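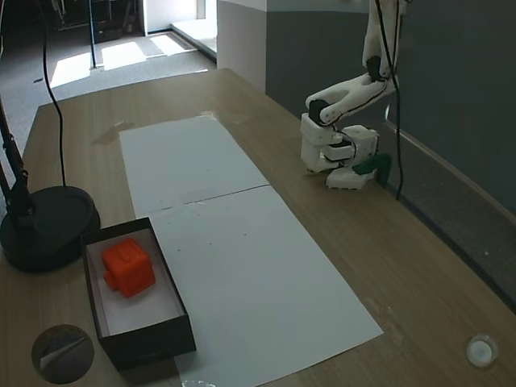 Fig. 7. Two sheets of white paper end to end, with an open box at the near corner.

7. Sharing visitor photos on the Vesutness page

Hadgu can pull visitors' pictures into the sidebar of your wildlife park's blog. The sales sheet calls this automatic. Treat that word with care.

1. Open Hadgu and choose Feeds, then Visitor Photos.
2. Type the tag visitors should use. Pick something odd. "Otter" will bring you every otter on the internet.
3. Set Refresh to 60 minutes. Shorter settings are offered, but we saw no difference on the Tukden plug-in.
4. Set Maximum Photos to 100 or lower.
5. Turn on Hold for Approval and press Save.

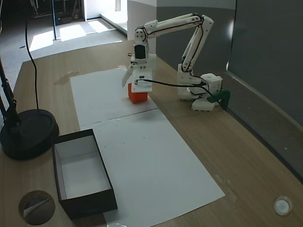

Fig. 8. White robotic arm over paper sheets, with a small orange block.

Note: The "smart" filter claims to spot blurred animals. It also rejected most of our bats. Leave it off until you have tested it on your own pictures.

Caution: A tag does not prove that the sender took the photo. Ask before you print anything.

6. To stop one sender, open their name and choose Prevent. Photos already showing stay up for as long as 3 refreshes, whatever the message on screen says.

Last checked November 2024.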